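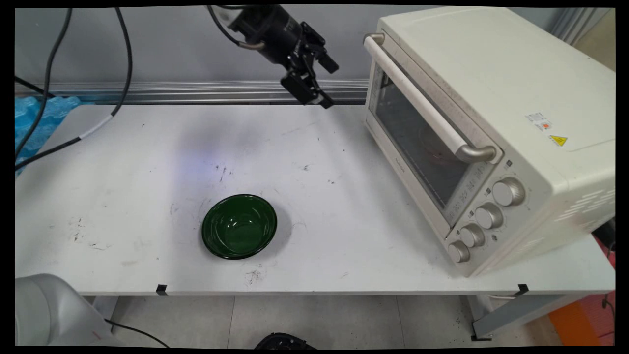 Llevo todo enero enganchada a un disco y necesito contarlo en algún sitio, que en casa ya me han pedido tregua. Se llama Vania y es de Engebretsen, un dúo de country raruno que conocí por pura casualidad, buscando otra cosa (quería una versión de una ranchera para el coche y acabé con un banjo metido en la cabeza, yo qué sé).

Lo primero: dura 31 minutos. ¡31! Se te pasa en lo que tardas en hacer la cena y recoger, y entonces lo pones otra vez. La canción que abre, "Stultier", es la que más me costó. Empieza con una guitarra sola, muy seca, y la voz tarda una eternidad en entrar. Las primeras veces me la saltaba. Ahora es mi favorita, sobre todo el final, cuando se suma la segunda voz y cantan el estribillo casi susurrando.

La cuarta es la típica balada de bar a las tantas, con su pedal steel llorón y su letra de alguien que vuelve a un pueblo y ya no conoce ni al perro. Facilona, sí, pero a mí me dan un pedal steel y me tienen ganada. La que no trago es la quinta, un medio tiempo con palmas que parece de otro grupo. La he escuchado con toda mi buena voluntad y nada.

El vinilo lo saca Grolby, un sello pequeñito que hace tiradas de 100 copias, así que ya os imagináis el drama. Yo pillé el mío a las dos de la mañana, en pijama y con la tarjeta en la mano, después de recargar la página como una loca. Llegó con una esquina un poco doblada y me dio igual. Bueno, me dio rabia un día. Suena precioso, con más cuerpo que en digital, aunque en la cara B se oye un chasquido justo antes del último tema y todavía no sé si es cosa del disco o de mi aguja, que tiene ya sus añitos.

Me queda por escuchar lo anterior que hicieron, dos EP que solo están en cinta. No tengo dónde poner cintas desde el instituto, pero ya estoy mirando pletinas de segunda mano. Si alguien vende una que no se coma la música, que me deje un comentario, por favor.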